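Garra adaptativa ou de dedos paralelos? Orçamento para a segunda célula

rebarba_zero escreveu:
Pessoal, saiu a verba! Temos 20 mil para montar a segunda bancada de pega e colocação aqui na Mendonça, e estou feliz da vida desde março. O braço já está escolhido, falta a garra. A Stanov tem prazo de 4 semanas e dedos moldados de série; a Atow entrega mais rápido, mas cobra os dedos à parte. Alguém já comprou das duas?

tia_do_clp escreveu:
Parabéns! Temos duas Atow na linha de kits e gosto muito delas. Só que a conta dos dedos assusta: gastamos quatro jogos no primeiro ano. Põe isso na planilha logo de cara, na linha de consumíveis, senão depois vira pedido extra e você passa a tarde explicando.

parafuso_m3 escreveu:
Discordo um pouco. Quatro jogos num ano é muita coisa, deve ter alguma batida na mesa nessa programação. Aqui trocamos um só em 13 meses, e a gente pega de tudo: caixinha, sachê, peça solta. Eu iria de Atow sem medo e guardaria o troco para uma câmera decente no punho.

tia_do_clp escreveu:
Batida tem mesmo, operador novo todo mês, rs. Mas o orçamento tem que servir para a fábrica que existe, né?

rebarba_zero escreveu:
Adorei os dois pontos! A câmera no punho já entrou na lista — foi a primeira coisa que pedi. Minha dúvida maior é a abertura da garra. Trabalhamos com bandeja de plástico e cesto de vime na mesma mesa, com embalagens em pé dentro do cesto, e dedo grosso não entra ali.

gambiarra_fina escreveu:
Então pense em dedo de ponta afilada, que é uma maravilha para entrar entre uma embalagem e outra. E deixe a mesa o mais limpa possível, só bandeja de um lado e cesto no fundo. Montamos assim e o tempo de ajuste caiu muito.

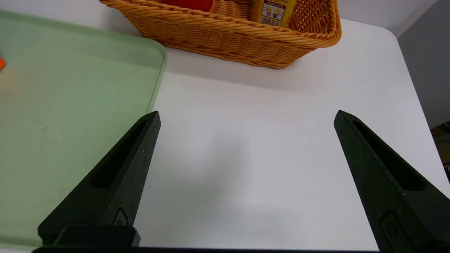
Outra coisa que vale cada centavo é pedir o suporte da garra já com a furação do seu braço. O nosso veio da Savmont e foi só parafusar, 17 minutos no relógio!

parafuso_m3 escreveu:
Ponta afilada é ótima até precisar segurar algo liso e pesado. Eu pediria amostra dos dois formatos antes de fechar.

rebarba_zero escreveu:
Boa, vou pedir amostra das duas marcas e incluir dois jogos de dedos de reserva. Pela planilha nova ainda sobra para a mesa. Quando chegarem as propostas eu volto com os valores.

Contato | © Fórum Bancada & Automação | Voltar ao topo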